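Der Estrich kommt zuletzt
Von Abdelkrim Lahlou
August

Wer in Hekberg ein altes Haus kauft, fängt meistens oben an. Das Dach ist undicht, die Fenster klemmen, das Bad stammt aus einer Zeit, in der Türkis als vornehm galt. Um die Böden kümmert man sich später. In der Siedlung am Urkham, wo in den vergangenen Jahren 37 Häuser den Besitzer gewechselt haben, lässt sich besichtigen, was aus dieser Reihenfolge wird.

Die Häuser dort sind Nachkriegsware, gebaut für die Arbeiter der Ziegelei. Unter dem Linoleum liegt ein dünner Verbundestrich, darunter Beton, darunter Lehm. Eine Dämmung gibt es nicht. Solange mit Kohle geheizt wurde, fiel das kaum auf, weil der Keller mitgewärmt wurde. Mit der Wärmepumpe hat sich das geändert. Sie arbeitet mit niedrigen Temperaturen und verlangt große Heizflächen, und damit landet man beim Fußboden.

Der Betrieb Rutherford, zwei Straßen weiter, verlegt seit drei Generationen Estrich. Im Büro hängt ein Kalender, auf dem jeder Freitag durchgestrichen ist – freitags wird nicht gegossen, damit am Wochenende niemand über frische Flächen läuft. Die Wartezeit beträgt derzeit 4 Monate. Früher seien es zwei Wochen gewesen, heißt es am Telefon. 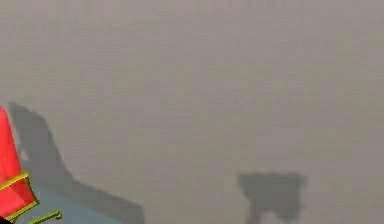 Heft 4, Seite 37

Die meisten Kunden fragen zuerst nach der Farbe. Grau ist gefragt, der Boden soll ohne Fugen durch das ganze Erdgeschoss laufen, vom Eingang bis zur Terrassentür. Geschliffener Estrich gilt als schlicht und günstig. Schlicht ist er, günstig nur auf den ersten Blick. Die Fläche muss geschliffen, verdichtet und versiegelt werden, und jeder Fleck aus der Bauzeit bleibt sichtbar. Ein Ehepaar am Urkham hat für das Schleifen von Küche und Flur 3.669 Euro bezahlt. Der Estrich selbst war da noch nicht dabei.

Hinzu kommt die Trocknung. Zementestrich braucht Wochen, bis er belegt werden kann, in einem feuchten August auch länger. Gemessen wird mit dem CM-Gerät: Eine Probe wird herausgestemmt, zerkleinert und in einer Druckflasche mit Calciumcarbid geschüttelt. Wer diese Messung auslässt, riskiert Blasen unter dem Belag oder Parkett, das sich aufstellt. Gestritten wird darüber oft erst Jahre später, wenn die Rechnungen längst abgeheftet sind.

Auch die Aufbauhöhe macht Ärger. Dämmung, Heizrohre und Estrich brauchen zusammen schnell zwölf Zentimeter. In Räumen, die ohnehin niedrig sind, müssen dann die Türstürze versetzt werden, und die unterste Treppenstufe wird zur Stolperfalle. Einige Eigentümer lassen deshalb Kanäle in den alten Boden fräsen. Das staubt, spart aber Höhe.

In der Siedlung Prirum, auf der anderen Seite der Bahn, hat man es umgekehrt gemacht und mit den Böden begonnen. Dort sind die Dächer noch alt.

Zuletzt aktualisiert: August

Zuletzt erschienen
Kalkputz im Keller: was er kann
Alte Fenster aufarbeiten oder tauschen
Die Ziegelei von Hekberg und ihre Häuser
Wärmepumpe im Reihenhaus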